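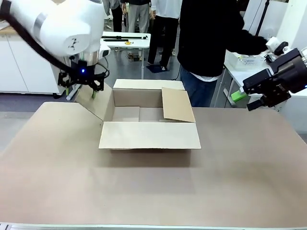 Microgrid restoration sequencing: speaker notes
Session slot is 25 minutes plus questions. Skip slide 9 if the previous speaker runs over.

Slide 1. Title
Name, role, thanks to Rami Twal for the review of the load data. State the scope: black start of an islanded microgrid after loss of the utility feed. Fuel logistics and insurance are out of scope. Refer questions on those to Abla Hijazi, who speaks after lunch.

Slide 2. The site
Nudville water district. One treatment plant, two booster stations, a clinic, and the residential feeders on the east side. Utility supply comes in on a single radial line over the ridge. When that line is lost, there is no alternate path.
Total connected customers: 3,410.
Generation on site: diesel sets at the plant, a solar array on the old landfill, and a battery at the substation.

Slide 3. What the original plan assumed
The plan on file had the operator start all the diesel sets, parallel them, and close the main breaker onto the whole district. This works on paper when load is taken at its metered average. After a long outage, load is well above average. Compressors, water heaters and well pumps have all lost their normal cycling and come on together. Define cold load pickup here for anyone from the planning side. Do not spend more than a minute on it.

Slide 4. July test
Daniyal Jadoon ran the test. The main breaker was closed onto the east feeders with two sets running. Frequency dropped, the underfrequency relay operated as set, and the bus went dead again. Point to the second trace, where the dip begins before the governor responds. The relay did its job. The settings were correct for the machines and the block of load was too large.
If asked: yes, customers were notified first. No equipment was damaged.

Slide 5. Revised sequence
Read the order from the slide, slowly.
Battery inverter forms the bus at reduced voltage and ramps to nominal. Plant auxiliaries are picked up. First diesel set synchronizes to the battery. Treatment plant pumps start one at a time on soft starters. Clinic feeder closes. Second set synchronizes. Residential blocks close at intervals, 7 blocks in all. Solar is released last, once there is enough load to absorb it.
Minimum wait between residential blocks is 3 minutes. Operators asked for less. Shiela Buenaventura's model shows the diversity has not recovered enough before then.

Slide 6. Controller
Sturalard controller, standard firmware. We use its block scheduler and its permissive logic. Automatic load shedding is enabled, automatic restoration is not. Every residential close is an operator action with a confirm step.
Mention that the earlier Plarkine unit could not hold a permissive across a communications dropout. That was the main driver for replacement.

Slide 7. Results
Full restoration from a dead bus in roughly 78 minutes. Lowest frequency stayed above the first shedding stage throughout. Battery state of charge fell faster than modeled during pump starts. Show the plot, then move on. Corrado Donati has the raw files and will share them on request.

Slide 8. Open items
Ground reference while the battery is alone on the bus. The grounding transformer is sized for it, but the protection study has not been reissued.
Solar inverters ride through differently by vintage. The older ones on the landfill trip early on overfrequency.
Operator training. Two of the night crew have not run the sequence from start to finish.

Slide 9. Farah substation (optional)
Same method, larger motor loads, no battery. Block sizes have to shrink accordingly. No test date set.

Slide 10. Questions
Likely one: why not let the controller do all of it. Answer: feeder damage after a storm is not visible to the controller, and a crew has to report each section clear before it is energized.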